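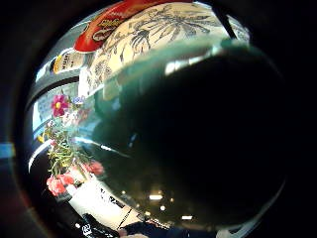
mossandmilk: Yes to putting the dark green next to the patterned one! I've been saying for ages that blue-and-white doesn't have to live with more blue-and-white. My mum had hers in rows and you stopped seeing any of them. One big dark glossy thing beside it and suddenly you look at the leaves again.

saltglaze_sue
Lovely green, love how it goes pale along the rim where the glaze thins. I'd move the flowers though. You've got painted sprigs on the pot and then stems and leaves right next to them, and it's a lot of greenery in one go. I'd have the flowers at the other end, or in the kitchen.

mossandmilk
Oh no, leave the flowers! The magenta one with the yellow centre is the best thing going. The pot is all greys and creams, it wants something loud nearby.

saltglaze_sue
We'll have to disagree. I like a pot to have a bit of breathing space. I'd have the packets off there too, but I know what shelves are like, mine's got batteries and a tape measure on it.

tallboy
Is the patterned one Celia? I had two Celia side plates from Hodžić (the shop by the bus station, long gone) and the blue was that same washed-out slate colour. I've never seen a bigger piece, so I'm prepared to be told I'm wrong.

kilnwatcher
You're wrong, sorry. Celia has a band round the top on everything, even the egg cups, and the fronds all lean the same way. The fronds here fan outwards. My money would be on one of the Silitz patterns. They did leaves and sprigs in grey-blue for years and hardly ever marked them properly, so half of them get sold as something else.

tallboy
Fair enough, my plates did have the band now I think about it. Didn't know about the Silitz ones. Are they worth having?

kilnwatcher
To look at, very much. To sell, no. I paid 14 pounds for a jug in July and thought I'd done badly until I got it home and washed it. It's been on the windowsill ever since and I say good morning to it.

mossandmilk
14 pounds! I've spent more than that on a cushion I don't like.

pepperpot30
Could we see more of the flowers on the pattern? Leaves don't settle it one way or the other. If there are little round daisy sorts of heads with dots in the middle, I'd be with kilnwatcher.

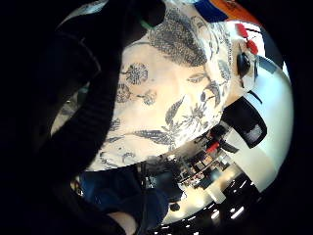

Posted by brackenjug
Wed 26 August
Posts: 86

Thank you all, I didn't expect so many replies! I've had a good long look at it this morning with my reading glasses on. There are three small round heads in a group, and the top one is like a chrysanthemum with a dotted middle, so pepperpot30, does that count? Above them is the big bulbous one made up of fine lines side by side, and I can't decide if it's meant to be a flower or a bunch of leaves. Either way it's my favourite bit. The long branch lower down has feathery leaves that keep going right round the curve, and you have to turn the pot to follow it.

I got it at the Stituvico sale, at the bottom of a crate with tea towels wrapped round it. The green one came from somewhere else years before. I never planned them as a pair, I just put the new one down in the only gap and liked it.

saltglaze_sue, I did try the flowers at the other end last night. I lasted as far as the ten o'clock news and moved them back.

pepperpot30
It counts! A dotted middle and curly thin stems joining the heads up, I'm happy with Silitz. The hatched one I've always taken for a flower. Seed head, maybe.

tallboy
Leaves, surely. It's too lumpy for a flower.

kilnwatcher
Flower. I've got a catalogue reprint with nearly 2,000 patterns in it and no index, so give me the weekend and I'll see if I can find the page. Does it have a lid, or did it ever? And please don't put it in the dishwasher.

saltglaze_sue
I put everything in the dishwasher and nothing's ever happened to it. 30 degrees, gentle cycle.

kilnwatcher
Sue. No.

brackenjug
It's hand washing only in this house, don't worry, with a towel folded in the bottom of the bowl. No lid in the crate, but I'll look for a ledge inside the rim when I take it down for dusting.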